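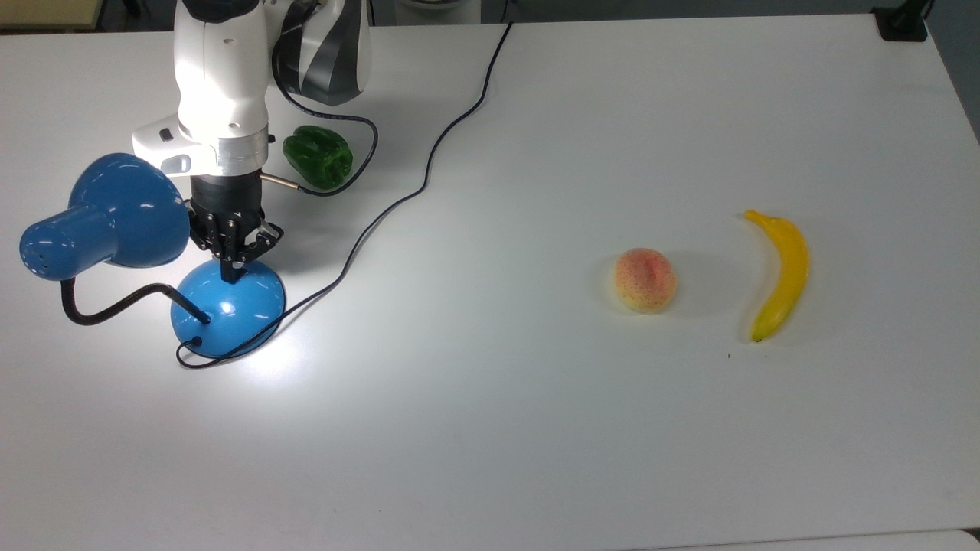

Wonirden Process Forum > Separation > Seals and wear parts

Ceramic-coated scroll tips, worth the money?

Reading time: 3 minutes

fakir_user
We run two Fakir decanters on potato starch. The Vukis rep wants us to swap our hard-faced scroll flights for their ceramic-coated ones and says we'd get three times the life. The leaflet gives 2258 hours for the old type and no operating conditions whatsoever. Has anybody run these for a full season, and did you see anything like three times?

Asanka Dewan
Three times the life of what? I'd want to know what they fed it. Clean starch slurry and starch with field sand in it are two different jobs. We had a set from another maker that lasted beautifully until the first wet June, when the washers upstream couldn't keep up.

millhand
Bit harsh. We've had the Vukis ones in a Zusel machine since last season and the edges still look good. Less vibration too.

Asanka Dewan
What does "look good" mean? Did you measure the gap between flight and bowl before and after?

millhand
No, we looked through the feed end with a torch. The fitter has been doing this longer than I have and he was happy.

Danilo Sarmiento
I'm with Asanka on the measuring. We did ours at 1116 hours with feeler gauges, same positions each time, marked on the scroll with paint. The coating had hardly moved. The trouble was the parent metal behind it, which had washed out on the trailing side, so you had a nice hard edge standing on a thin neck. From the feed end it looked perfect.

fakir_user
That's not in the leaflet.

Danilo Sarmiento
No. To be fair to them, it might be our feed. We were pushing the differential speed higher than we should have, and I can't swear that didn't cause it.

centri_pete
You lot are worrying about the wrong end. On starch the feed zone liners go first. We changed ours at 300 hours once, on a bad load. If those go and the slurry gets at the hub, the flights don't matter.

Asanka Dewan
300 hours sounds like a fault to me, Pete. Were they the right liners?

centri_pete
Right part number on the bag. Whether the right thing was in the bag I couldn't tell you. The next set was fine.

millhand
On vibration, we went from needing the scroll balanced twice in a season to not at all. I don't care what anyone's gauges say, that saved us money.

Danilo Sarmiento
Did they balance the scroll when they fitted the new flights?

millhand
Yes, on their rig.

Danilo Sarmiento
Then you've got a freshly balanced scroll. Ours ran smoothly after its last balance as well, with the old flights on it.

millhand
Fair point — though twice a season to none is still a big change.

fakir_user
So where does that leave me? The quote is for both machines and the price is only held for 6 weeks.

Asanka Dewan
Do one machine. Leave the other as it is, same feed, same speed, and gauge both. If the rep won't quote for one on its own, I'd read something into that. And get the guarantee in hours with the sand content written down, or it's worth nothing.

centri_pete
And check your liners.

fakir_user
Asked him about a single set. He says he'll "see what he can do". Also asked about wear behind the coating and he'd never heard of it — he's going to ring the works. Will post what comes back.

Wonirden Process Forum | Contact the moderators | Posts remain the copyright of their authors | Back to top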